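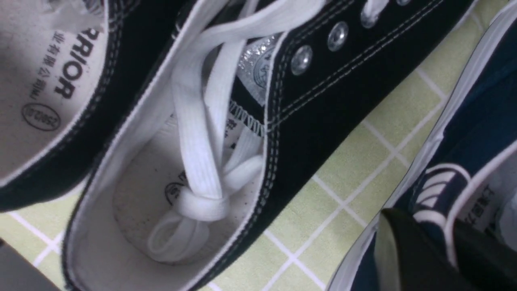
Dark canvas, pale double stitching, laces left loose. A Warrior pair, ready for the brush.

The canvas shoe comes back to Flundgate
August 24, 2022

Summer's nearly done and the shoe rack by the door is a disgrace. Canvas, mostly. Everyone in Flundgate seems to have gone back to it, and the Camargo repair counter on the Gredport road has taken in 154 pairs since April. Mostly grubby. A few past saving.

So, how to look after them. Laces out first, all the way. Soak them in a mug of warm water with a bit of washing powder, 3 hours, longer if they've gone grey. Then the insoles, if they lift. Plenty don't, leave those alone and use a damp cloth.

Dry brush before any water goes near the cloth. An old toothbrush does for the eyelets and along the stitching, where the dirt sits. Go easy on anything glittery on the tongue, it sheds.

White linings are the real bother. Dark dye creeps into them if you soak the whole shoe, so dont. Sponge, wring, sponge again. Stuff with kitchen paper and keep off the radiator.

Glue gone at the toe? Camargo will do it while you wait, or there's the Fernarach market stall, cheaper but slower. Four days last time we tried. And re-lace loosely untill they're bone dry.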